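The bus of the party stopped in Nodotano at four in the afternoon, because the driver wanted tea.

It was not in the plan. The plan had been printed in the capital and it gave Nodotano one line, in which the bus passed through with open windows and the candidate waved. He had already waved. He had waved at the school, at the petrol station and at a field with two goats in it, and now his arm was resting on the seat in front of him like something he had borrowed.

I was the one who wrote his speeches. I sat behind him with the folder on my knees, and I remember that February was warm that year and that the folder had become soft at the corners.

"How many votes are here?" he asked me.

"1137," I said. I had the list.

"And last time?"

"Last time they gave us 23."

He looked out of the window for a while. On the wall of the tea house there was still a poster from the old election, with the face of his predecessor, and somebody had drawn spectacles on it, quite good ones.

"Then we should also drink tea," he said.

Inside there were three tables and the owner, a woman with grey hair who did not stand up. The candidate shook her hand. He was good at this, he held the hand a moment longer than people expect and he looked at the person and not at the room. She let him do it. Then she asked if he wanted sugar.

He said what he always said in such places. He spoke of the bridge at Trivness, which would be built in the first year, and of the hospital road, and of the young people who go away. I moved my lips a little with him, as a mother does at a school play. The woman listened to everything. When he came to the young people she turned down the radio, and I thought that this was respect, but she only wanted to hear if the water was boiling.

"The bridge at Trivness," she said. "That is the same bridge?"

"It is a new bridge," said the candidate.

"In the same place?"

He looked at me. I said that it was in the same place but that the drawings were new.

She nodded and brought the glasses. There was a tray of small cakes too, which we had not ordered, and the driver took three of them.

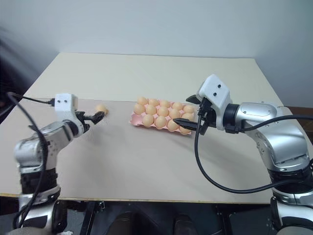

I must say something about the speech for Groretti, where we were expected at seven. It was the largest meeting of the whole tour, with the television and the two ministers who had not yet decided whom they liked, and I had worked on it for many nights. In my drafts I had removed every word that could offend the farmers, and afterwards every word that could offend the people who buy from the farmers, and what remained I handled as you handle a brown egg when you lift it beside a tray that is nearly full, with all your attention in the fingertips and none left for where you are going. The candidate liked it very much. He said it was a speech without a mistake in it, and I had been proud of this for a week.

Now he took the folder from me and put it on the table between the glasses.

"Read her the beginning," he said.

"Here?"

"She votes."

So I read. I read the first page aloud in a tea house, to one woman and a driver with sugar on his chin. It sounded different without a microphone. The sentences were all the same length. There was a place on the first page where I had written a pause for applause, and when I came to it I stopped out of habit, and we all heard a motorbike go by.

"It is nice," the woman said after some time. "Who is it for?"

The candidate laughed, the first real laugh I had heard from him since we left the capital. Then he stopped, and I saw that he was asking himself the same thing, and that he was a little frightened.

"What would you like to hear?" he asked her.

She thought about it seriously. She wiped the table while she thought, and she lifted the folder to wipe under it and put it back exactly where it had been.

"The ferry at Tô," she said. "It does not go after dark. My sister lives on the other side. If your bridge is not built, and I am only saying if, then the ferry could go after dark. It needs a lamp and a man."

"A lamp and a man," the candidate repeated.

"The man is there already. He sleeps in the ferry."

I wrote it down, because I write everything down. The driver said that we would be late if we did not leave, although it was for him that we had stopped. The candidate wanted to pay and she took the money, also for the cakes, and she gave him the right change to the last coin.

On the road to Groretti he did not wave. He had the speech open in front of him, and with my pen he was making a mark here and there, very small. I could not see what he was changing and I did not like to lean forward. We passed the turning for Trivness, where the old pillars of the bridge stand in the river with grass on top of them. It was getting dark. Further down I could see the ferry at Tô, tied to its post, and there was no lamp on it.

"Is it expensive, a lamp?" he said without turning round.

I said that I did not think so, but that it belonged to the district and not to us, and that there was a procedure.

"Find out," he said.

In Groretti the square was already full and the band was playing. He went up the steps with the folder under his arm. I stood where I always stand, at the side, behind the loudspeaker, with my own copy in my hand, and I found the first line with my finger and waited for him to begin.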